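# Chapter 3: Teaching by Hand

When I joined the robotics club in my second year, I thought I'd be writing code by the end of the first week. I'd even bought a new keyboard for it.
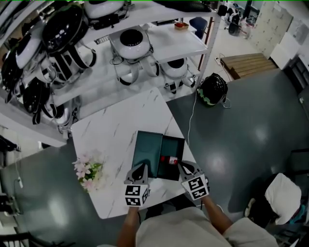 What I got was a box and a pair of grippers, and a senior student named Sveva Messina telling me to do it again, slower. I was a bit put out, to be fair. I'd passed two programming units and here I was practising how to put things away, something my mum had been on at me about since I was four. But that month taught me more about manipulation than the lectures did, and it's why this chapter comes before the one on learning algorithms and not after it.

## 3.1 What the club was trying to do

Our project was called Dagdag. The goal for the year sounded tiny: get a two-armed robot to open a box, deal with a small item inside it, and close the lid again without making a mess of things. We'd entered it in a student competition called the Aker Challenge, in the household tasks division. The rules gave you a table, a container, and an object you wouldn't see until the day.

Earlier teams in the club had tried to program every motion by hand. I've read their notebooks, and they're a heroic (and slightly sad) read. One page has 44 waypoints on it for lifting a lid, with most of them crossed out and rewritten in a different pen. The sequence worked nicely with one box in one spot. Shift the box a little and the fingers closed on air.

So our year went the other way. We'd do the job ourselves, over and over, with grippers held in our own hands, and record how they moved. Then we'd train a model on the recordings and let it work out what a lid-opening has in common with every other lid-opening. You'll hear this called *learning from demonstration* or *imitation learning*. For this chapter you can treat the two as the same thing. We'll pull them apart in Chapter 5.

## 3.2 Why hand-held grippers?

You could record a bare hand, of course. People do, and some of them get great results. The trouble is that your hand has four fingers and a thumb, soft skin, and a wrist that bends all over the place, while the robot has a couple of stiff fingers that open and close. If you pinch a bottle cap and give it a little roll with your thumb, the robot can't copy that. It doesn't have a thumb.

Holding a gripper takes those options away from you before you start. You're stuck with the robot's fingers, so whatever you manage to do is at least in the neighbourhood of what the robot could do. We'll call this **matching the embodiment**. It's an ugly phrase for a simple idea: practise with the tool that's going to sit the exam.

The other thing you need is to know where each gripper is at every moment. We used printed square markers, the black-and-white sort, stuck on the faces of a cube. Software finds the corners of each square and works out how far away it is and which way it's facing. A cube is handy because when you twist your wrist and one face turns out of view, there's usually another one still showing. The word to watch there is *usually*. More on that in 3.4.

## 3.3 My first recordings were rubbish

I mean it. I still have the log. Sveva went through my first evening's batch and kept 3 of them.

I'd been quick and I was rather proud of that. Lid up, item handled, lid down, next! When she played them back, I could see the problem myself. My left gripper let go of the lid before it had settled. My right gripper swooped in from a different side every time, depending on how bored I was. Twice I'd reached across my own arm. A person watching would say I'd done the job fine. A model trying to learn from it would have no idea which parts mattered.

Her advice went on a sheet of paper taped inside the cupboard door, and I've carried a version of it to every lab since:

- Start with both grippers up and still, and hold for a breath.
- Move one arm at a time unless the task needs both.
- If you fumble, fix it and keep going. Don't stop the recording.
- Shift the box between goes, even if it's only by a hand's width.
- Change over when your arms get tired, even if you feel fine to go on.

The third one surprised me. I'd been throwing out anything with a wobble in it. But a robot is going to wobble too, and if all it's ever seen is perfect runs, it's got nothing to go on when the lid slips. A fumble followed by a recovery is worth keeping. A fumble followed by swearing and a dropped gripper can go in the bin.

By the end of April we had 800 recordings in the folder and, after cleaning, 238 that we trained our first model on. You might think that's a terrible waste. I did. We'll look at whether we were too strict in Section 3.6, and I'll warn you now that Sveva and I still don't agree.

## 3.4 Losing the markers

Here's a thing to try before you read on. Hold your phone in one hand as if it were a marker cube, and reach forward as though you were lowering the lid of a box. Watch which sides of the phone you can see from where your eyes are. Now do it again with your elbow out wide.

Different sides, right? And at some point in the reach your own forearm probably covered most of it. A camera near your head has exactly the same trouble. Each time the markers vanish, the recording has a gap, and somebody has to decide what to do about it. You can guess the missing bit from the motion on either side, which is fine for a very short gap and a bad idea for a long one. Or you can throw the recording away.

We wrote a small program called Manuvier to flag the gaps for us. It drew a line along the bottom of each playback, green where both cubes were found and red where one was lost. I got weirdly competitive about keeping mine green. The upside was that I learned to hold my wrists so the cubes stayed in view, and by winter I was doing it without thinking – I caught myself unpacking the dishwasher that way.

## 3.5 Before you start the exercises

Your class kit might be different from ours. If your school has the Gikent starter set, the grippers are lighter than the ones I learned on and you'll tire less quickly, so you can get through longer sessions. Work in pairs if you can, with one person recording and the other watching the playback line. Swap often.

You'll need a box with a hinged lid, something small to put inside it, and a table you can walk around. Clear a bit of floor on your side of it as well, so you can step sideways without looking down. Set the grippers' zero point before the first recording and write it in your notebook, with the time. I skipped this once and lost a whole afternoon's work.

Record ten runs each, following the sheet in 3.3. Don't look at any of them until you've both finished. Then sit down together, play back your partner's first, and mark each one *keep*, *discard* or *not sure*. Bring the *not sure* pile to the next section, where we'll sort through it.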